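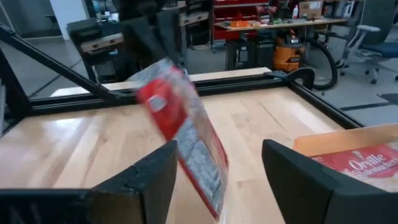

Werkstattbuch Bühnentechnik, Montag, Beginn 9:40

Zweite Probe mit Kulissen für Pretmont. Drehscheibe läuft wieder, jedenfalls auf dem Papier. Temar hat den Antrieb zurückgeschickt und schreibt in den Lieferschein »geprüft, spielfrei«. Das stand beim letzten Mal auch drin. Ich habe die Scheibe leer drei volle Umdrehungen fahren lassen und am Rand mit der Messuhr mitgeschrieben. Leer tut sie, was sie soll. Leer hat sie das aber immer getan, der Fehler kam erst mit dem Treppenturm drauf, und der steht noch in der Montagehalle, weil die Farbe nicht durch ist.

Regie möchte die Verwandlung zwischen zweitem und drittem Bild jetzt bei offenem Vorhang, im Halbdunkel, mit laufender Musik. Kann man wollen. Im Modell sieht es gut aus, im Modell wiegt der Turm auch nichts. Mit Handbetrieb und zwei Leuten an der Scheibe würde ich es unterschreiben, mit dem Motor vorerst nicht. Habe das so in den Probenbericht gesetzt, etwas höflicher.

Cue-Liste: Stellwerk und Ton sind wieder auseinander. Ton hat Cue 339 als Einsatz für die Drehung, bei uns ist 339 der Blackout davor. Vermutlich hat jemand nach der Strichfassung neu durchnummeriert und die alte Liste nicht eingesammelt. Ab sofort gilt nur, was am Inspizientenpult hängt. Wer noch eine Fassung auf gelbem Papier hat: weg damit.

11:15 - Probelauf mit Ersatzlast (Gewichte aus dem Schnürboden, gleichmäßig verteilt). Anfahren weich, Halt auf Marke eins sauber. Halt auf Marke zwei zu spät, Scheibe steht sichtbar hinter dem Strich. Wiederholt, gleiches Ergebnis. Ohne Last Marke zwei einwandfrei. Für mich ist das die Bremse und nicht der Geber, wie Temar am Telefon behauptet. Die sollen mir erklären, warum sich ein Geber ausgerechnet dann irrt, wenn Gewicht draufliegt. Rückruf zugesagt »im Laufe des Tages«. Um 17 Uhr noch nichts.

Gaze von Pludia ist gekommen. Bestellt war schwer entflammbar mit Zertifikat, geliefert wurde Gaze mit einem Zettel, auf dem steht, dass ein Zertifikat vorliegt. Das nützt mir bei der Abnahme gar nichts. Probestück abgeschnitten, Flammprobe im Hof am Vormittag nicht geschafft, kommt morgen dran. Bis dahin wird nichts aufgehängt, auch nicht »nur kurz zum Schauen« für das Bühnenbild. Auftragsnummer 1608, bitte bei Rückfragen immer angeben, sonst finden die dort nichts.

Licht von der Seite auf die Gaze: laut Entwurf soll der Chor dahinter verschwinden und auf Stichwort erscheinen. Ich glaube das erst, wenn ich es aus der letzten Reihe Rang gesehen habe. Von dort schaut man über die Oberkante, und dann sieht man den Chor die ganze Zeit herumstehen. Vorschlag: Soffitte tiefer hängen. Gegenargument vom Licht: dann ist die zweite Brücke blind. Also Sichtprobe mit beiden Höhen, vorher diskutiere ich das nicht weiter.

Asadi bietet für die Umbauten neue Rollen an, »flüsterleise«. Zwei Muster montiert, Podest einmal quer über die Bühne geschoben. Auf dem Tanzboden leise, zugegeben. Auf der Fuge zur Scheibe rumpelt es wie vorher, und die Fuge ist die einzige Stelle, an der es stört. Muster bleiben bis Ende der Woche dran, ich will sehen, ob der Belag sich abdrückt. Bestellt wird vorerst nichts.

Offen:
Bremse nachstellen oder tauschen, je nachdem, was Temar sich einfallen lässt
Flammprobe Gaze, Zertifikat im Original anfordern
Sichtprobe Rang, beide Soffittenhöhen
Cue-Listen abgleichen, zusammen mit dem Ton und nicht per Zuruf
Treppenturm wiegen, die Angabe aus der Konstruktion kommt mir zu freundlich vor

17:50 - Temar hat doch noch angerufen. Jetzt soll es die Software sein. Techniker kommt im Juni, Premiere ist vorher. Habe für morgen früh die Handkurbel bereitlegen lassen.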